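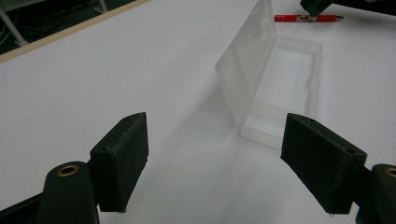 磨砂半透明的翻盖笔盒，用久了发雾发黏，还能救回来吗？盖子也立不太稳了

发帖人：窗台上的薄荷
发表于 2019年7月10日
版块：收纳与文具

各位邻居好，先说声抱歉，我这个人写东西容易啰嗦，问题其实不大，但前因后果想交代清楚一点，免得大家猜来猜去。

家里有一只磨砂白的半透明塑料盒，带合页的那种翻盖，底下是一个浅浅的长方形托盘，盖子能掀起来立着。当年是给孩子上小学时买的，平时放几支铅笔、一块橡皮，再塞一把短尺子。后来孩子换了布笔袋，盒子就归我了，我拿来放记账用的红铅笔（对，我到现在还是用红铅笔在账本上打勾，改不掉了）。前两天整理书桌，把里面的东西全倒出来，盒子空着摊在白桌面上，红铅笔搁在一边，这么一看才发觉它比我印象里旧了好多。

现在的毛病是这样的。第一，表面摸上去有一层说不清的黏，不是沾了糖水那种黏，是手指按上去再拿开的时候有一点点拖。尤其是盖子外侧，夏天更明显。第二，托盘里面有铅笔灰，角落里特别多，用纸巾干擦越擦越花，灰蒙蒙地糊成一片。第三，合页的地方有点松，盖子掀起来，有时候立得好好的，有时候我手一碰桌子它就啪地扣下来，吓人一跳。

我试过的办法：先用湿纸巾擦，擦完当时觉得干净了，隔天又黏；后来用洗洁精加温水泡了一会儿，铅笔灰去掉一些，角落里的还在。我婆婆说用酒精，我邻居说千万别用酒精，会把塑料擦白。可它本来就是白的磨砂面，擦白了我也不知道看不看得出来，所以一直没敢下手。

还有一个附带的问题。盒子旁边常年挨着放了一块橡皮，是Peltine的软橡皮，很好用，就是会“化”，贴着塑料放久了会留下一个印子。盒底现在就有一块这样的印，摸着微微发凹。这种印还有没有办法去掉？

盒子是在Saltley文具店买的，就是以前小学后门对面那一家，现在已经搬走了，想再买一只同样的也没处去。网上倒是有类似的，不过要么太深，铅笔躺在里面要伸手进去掏，要么盖子是抽拉的，我用不惯。我就喜欢这种浅的，掀开盖子什么都看得见，拿起来也顺手。所以能救还是想救一下。

先谢谢大家了。天热，各位注意防暑。

旧抽屉管理员
回复于同日

你好呀薄荷，看到你这个帖子我特别亲切，我家也有一只差不多的，不过我那只是放针线的，盖子早就分家了，现在用橡皮筋箍着。你这只合页还在，已经很不错了。

我把自己折腾过的经验写给你，有些地方可能跟你的盒子不完全一样，你先挑个不显眼的地方试。

先说黏。这种磨砂的半透明盒子，常见的是聚丙烯，也就是PP。你翻过来看看盒底有没有一个三角形的回收标志，里面如果写着5，那就是了。PP本身不太容易发黏，黏的多半是外面积的东西：手上的油、护手霜，还有厨房飘过来的油烟。磨砂面有细细的纹路，油藏在里头，湿纸巾一抹只是把它抹匀了，水分一干又摸得出来。你要是书桌离厨房近，那基本就是这么回事。

洗法如下，我一般这样做：

找一个能让盒子整个躺进去的盆，放温水，手伸进去觉得舒服的温度就行，别用开水，开水容易让盖子变形，一变形就再也合不严了。

水里放一点洗洁精，再加两勺小苏打，搅开。盒子打开，盖子和托盘都泡进去，泡2小时。你上次说“泡了一会儿”，我猜是十来分钟吧，那个时间对付陈油是不够的。

泡完拿一支旧的软毛牙刷，顺着一个方向轻轻刷，盖子里外都刷到。角落里的铅笔灰要用牙刷的尖头去够，或者用棉签蘸着洗洁精转圈。我试过用牙签包一层湿棉布，也挺好使，就是费眼睛，我得戴着老花镜弄。

合页那条缝千万别漏了，那里面藏的灰比你想的多得多。刷的时候把盖子慢慢开合几次，让水带着脏东西出来。你的盖子时立时不立，有可能就是缝里有渣子，让它没法打开到底。我家放过饼干屑的那只就是这样，洗完就稳当了。

最后清水多冲几遍，冲到手指搓上去有点涩、有点“吱”的感觉，就算干净了。甩掉水，盖子掀着，放在通风的地方阴干，不要放到窗台上直晒，塑料晒久了会发脆。

还有一句，别用钢丝球，也别用那种白色的魔术海绵。魔术海绵其实是很细的磨料，磨砂面会被它磨出一块一块发亮的地方，跟旁边不一样，看着别扭。我有一只盒子就是这么弄花的，到现在每次看到都心疼。

至于酒精，我觉得你邻居过于小心了一点，但是既然还不清楚材质，最后再考虑也不迟。

祝你的盒子早日清爽起来，洗完记得回来说一声！

阿福家的
回复于次日

直接换新的吧，几块钱的东西，泡两个小时的水费……开玩笑的。

我说个合页的事。在缝上涂一点凡士林，开合会顺一些。不过它太顺了就更立不住，这个我没想过怎么办。我那个后来是在盖子后面垫了一本字典。

修修补补又一年
回复于次日

楼上两位说的我都看了，第一位写得很细，洗的部分我没什么要补的，我来说说材质、橡皮印和合页这三样。我以前在文具批发那边做过7年，经手的塑料盒不少，不敢说懂，见得多一点罢了。

先看材质。除了看三角标志，还有一个笨办法：用指甲轻轻敲盖子，声音闷、掰着有韧劲的，一般是PP；声音清脆、硬邦邦的，可能是PS，也就是聚苯乙烯。还有看合页，如果盖子和托盘是连成一体的，中间一道薄薄的塑料弯来弯去，那十有八九是PP，只有它经得起这样反复弯折。如果是两片用小轴扣在一起的，就两种都有可能。

这个区别很要紧。PP用七十五度的酒精擦一擦没什么问题，我自己常这么干，棉片蘸一点，擦过再用清水过一遍。PS就别碰酒精了，容易起细细的裂纹，当时看不出来，过些日子一掰就断。风油精、洗甲水、香蕉水这些，不管哪一种都别用，我知道网上有人推荐，听我一句劝。

再说橡皮印。软橡皮里面有增塑剂，挨着塑料放久了会慢慢跑过去，尤其是PS，会被“咬”出一个坑来。你说摸着微微发凹，我看多半就是这种情况。话得跟你说在前头，凹下去的地方是补不回来的，塑料已经变了形。能做的是把表面那层黏糊糊的残留去掉：拿一滴食用油抹在印子上，等十分钟，用软布揉掉，再用洗洁精把油洗净。洗完印子还会在，不黏手就行了，反正在盒底，铅笔一放也挡住了。顺便说一句，你如果确定盒底是被橡皮咬出来的，那它是PS的可能性就大了一些，酒精更要慎重。

以后橡皮不要光着放进去，保留外面那层纸套，或者在盒底垫一张牛皮纸。我女儿用的是Lunde的铅笔盒衬纸，剪成合适的大小铺在底下，脏了就换一张，铅笔灰也落不到塑料上。你用普通的烘焙纸也一样，不必专门去买。剪的时候四边各留一点点空隙，别让纸拱起来，不然盖子合不上，铅笔也会滚。

铅笔头朝哪边放也有讲究。削得很尖的铅笔，笔尖老是顶着盒壁，时间一长那个角就一团黑，你说角落里灰特别多，多半是这样来的。可以套一个笔帽，没有笔帽就剪一小截吸管。还有就是削完笔先在废纸上转一转，把浮灰蹭掉再放进盒子。这个习惯是我做批发时一位老主顾教我的，他的笔盒用了许多年，打开来干干净净，让人看着真舒服。

最后是合页。先洗，洗完看看有没有好转。如果还是松，分两种情况。

一体式的，薄的那条弯久了会没力气，可以把盖子打开到最大，压在厚书底下放一晚上，让它记住这个位置。第二天会好一些，过一阵还得再来一次，当作保养吧。千万别用胶水去补那条薄边，胶一干就硬，一弯就裂。

小轴式的，看看轴孔是不是磨大了。可以剪一小条透明胶带，绕在轴上一圈，扣回去就紧了。绕一圈就好，多了扣不进去，硬扣会把耳朵掰断。我掰断过，所以说得这么肯定。

凡士林我不太赞成，它会沾灰，过一个月又黑又黏，等于给自己找活干。那位邻居也是好心，不过你这只的毛病是太松，本来也用不着润滑。

要是实在救不回来，Clirusitz有一款浅盘翻盖的，货号是2777，深浅跟你说的差不多，铅笔躺着一眼就能看见。我去年10月还在批发市场见过，不知道现在有没有货，你可以拿着这个号去问问。

窗台上的薄荷
楼主补充

谢谢三位，写得这么仔细，我拿本子抄下来了。

盒底翻过来看了，三角标志是有的，里面的数字磨得看不清，我拿放大镜看了半天，像5又像6，孩子看了说是6。保险起见就不用酒精了，按抽屉管理员的办法泡了两小时，换了一次水，牙刷刷了一遍。晾干以后确实不拖手了，摸着涩涩的，磨砂的样子也回来了，比我想的要好很多。角落里的铅笔灰还剩一点点，用棉签又转了几圈，现在要凑近了才看得见。

合页是小轴式的，缝里冲出来好些橡皮屑。洗完盖子稳多了，胶带就先没缠，手笨，怕真把耳朵掰断。橡皮印用油揉过，凹还在，不黏了。衬纸用的是烘焙纸，第一张剪大了，第二张正好。红铅笔也剪了一截吸管套上，就是家里只有一种粗吸管，套上去晃荡，改天去买细一点的。

再看两个星期，要是又发黏我再来麻烦大家。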